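Sobre nosotros

Anora es una escuela de cocina casera y de idiomas. Aprendemos portugués cocinando, y también cocinamos sin hablar una palabra de portugués, según el grupo. Empezamos en septiembre con dos mesas prestadas y una lista de recetas de la abuela de Sofia Godinho, escritas a lápiz y con las medidas en tazas de café.

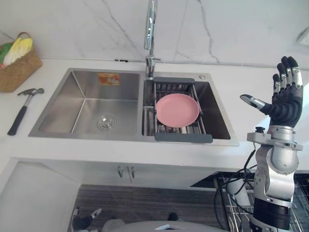
Sofia sigue dando el curso de iniciación los martes, y es una maravilla oírla explicar los verbos irregulares mientras se hace el sofrito. Ismael Araújo lleva los panes -- broa de maíz, bolo do caco, lo que pida la temporada -- y contagia unas ganas tremendas de madrugar. Folasade Aliyu se encarga de los guisos de África occidental y del taller de arroz jollof, que se llena enseguida.

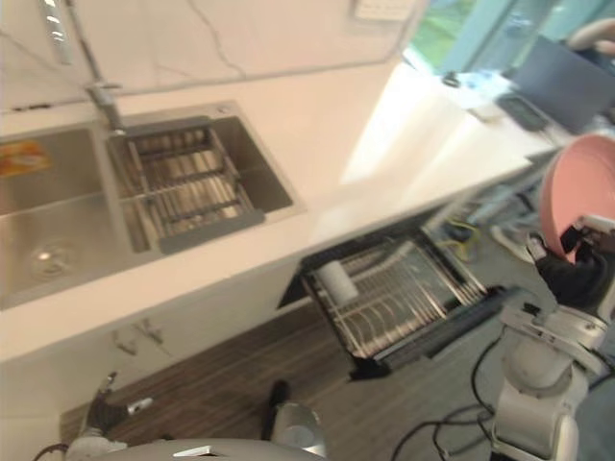 Lectura: 2 min

Los grupos son pequeños porque nos gusta saber cómo se llama cada cual y qué le sale bien. En el recetario común hay ya 976 recetas, muchas enviadas por alumnos, con sus tachones y sus notas al margen. ¡Nos encanta leerlas! Jummai Etim las ordena por ingrediente y las traduce al español con una paciencia que admiramos todos.
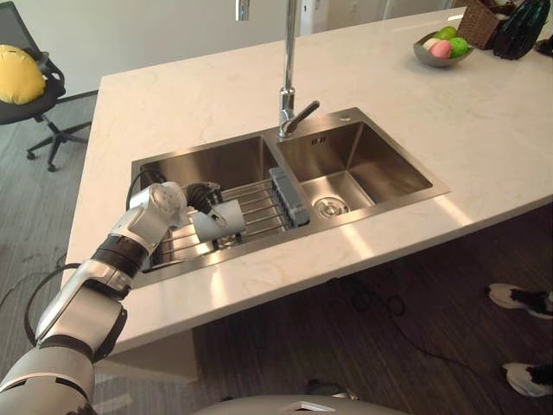
¿Hace falta saber cocinar para apuntarse?
Basta con tener curiosidad. El primer nivel empieza por cortar una cebolla y pedir la sal en portugués, y desde ahí vamos subiendo.

Además de los cursos regulares organizamos cenas abiertas. Cada una gira en torno a un plato y a quien lo trae: la última fue de sopa egusi, con Ekaette Isah contando cómo se hacía en su casa, y acabamos cantando.

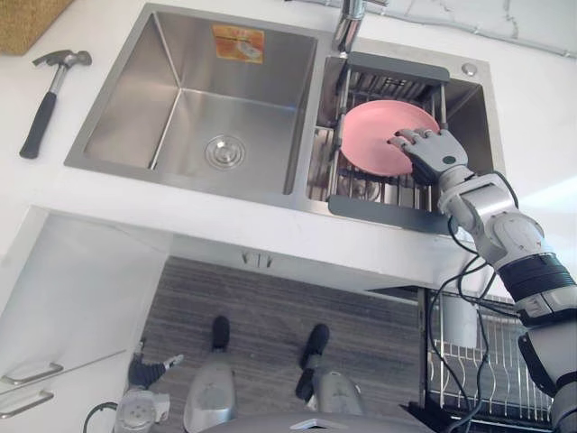 ¿Se puede venir solo a una cena, sin hacer el curso?
Las cenas están abiertas a todo el mundo. Escríbenos con unos días de antelación y dinos si hay alguna alergia.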